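Flaltine Hand Gripper Kit, two months of use
Review by a customer
Rating: 4 out of 5

I bought the Flaltine kit in February for teaching pick-and-place work to our small arm. Before this I was using remote control only, with a Brenlow leader arm which I still have and still use sometimes. So this review is partly a comparison, and I will try to be fair to both.

In the box there were two hand grippers, two camera mounts (the cameras you buy separately), a bag with spare finger pads, one set of hex keys and a printed guide of 12 pages. The guide is good up to page 7. After that it speaks about the software and it is for an older version, so please download the new one from their site before you start. I lost one evening by following the old menu names.

Assembly

The gripper body comes assembled. You attach the camera mount, you put the pads on the fingers, and you check the linkage bolts. Please do check them. On one of my two grippers a bolt was tight and its neighbor could be turned with the fingers. When the linkage has play, the two jaws do not close at the same moment, and the robot later learns a closing position that is a little wrong to one side. I spent some time looking for this mistake in the training settings, where it was not.

Calibration took me 40 minutes the first time and now it takes less than ten. You move the gripper slowly in front of a printed board, you open and close it five times, and the program tells you if it is satisfied. It does not tell you why when it is not satisfied. In my case it was almost always the light. In the morning, when the sun came low through the window, it refused every time.

Comfort in the hand

This was my main worry and it is mostly fine. The weight sits toward the front because of the camera, so after half an hour I feel it in the wrist. My colleague with smaller hands feels it sooner. The trigger spring is strong. For hard objects this is no problem, but for soft things I would like to have a weaker spring in the bag of spares. Flaltine sells one separately and I think it should be included at this price.

How it compares with remote control

With the Brenlow leader arm I sit at the desk, I move the small arm and the big arm follows. What I record is exactly what the robot can do, and this is a real advantage. If the robot cannot reach behind a box, I also cannot reach behind the box, and I find it out immediately.

With the hand gripper I can reach everywhere, also to places where the robot has no hope. In my first week I made many nice recordings with my elbow high and the gripper pointing back to me. The software threw away a good part of them as not possible for the arm. Now I keep my arm lower and I stand where the robot base would stand, and very little is thrown away.

The speed is very different. In the whole of last autumn I recorded 1,016 demonstrations with the leader arm. With the Flaltine I have 2,256 already, and from these 1,780 passed the check. The other ones failed because of lost tracking, fast movement or the reaching problem that I described. So even after the losses I am well ahead, and I was less tired. Remote control of soft objects is tiring for me, as I do not feel anything and must watch the fingers all the time.

The other good point is that you can carry it. The robot stays where it is bolted, and you go with the gripper to the room where the mess is. Different tables, different covers, different lamps. The policy which I trained only at my desk was confused by any cloth with a pattern. After I added recordings from other rooms it became much calmer.

The finger pads

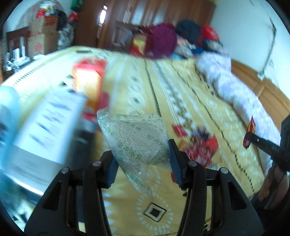
The ridges hold thin plastic better than the smooth pads of my old gripper, and for bags with something loose inside I find them very good. You should close slowly and let the contents move away from the fingers before you lift. If you close fast, you catch only the plastic, and then the bag turns under its own weight. I made 107 recordings with the slow closing only, to teach this habit to the robot, and I believe they helped more than anything else I did in that month.

The pads wear out. Mine started to lose the edges of the ridges after six weeks, first at the tip. The spare ones from Hevham are cheaper and they fit, but the glue is weaker -- I had one come off in the middle of a session. I went back to the original ones.

Software

The recorder is simple and did not crash. The export is slow. I wish there were a button to mark a recording as bad while the gripper is still in my hand. Now I must put it down, go to the laptop and write a note, and I forget which one it was. I use the Guerra plug-in for this, with a foot pedal, and it works well except that the pedal cable is short.

Support answered me on a Wednesday evening, the same day I wrote, and the answer was useful.

Who should buy it

If you want to teach many small household tasks and your arm is similar in size to a human arm, I recommend it. If your task is always in the same place and needs high precision, I would stay with the leader arm. I keep both, and when a task is new I record 20 or 30 demonstrations by remote control first, so I know what the robot can reach.

I take off one star for the old guide, the strong spring and the missing button. I will update the review if the new spring arrives.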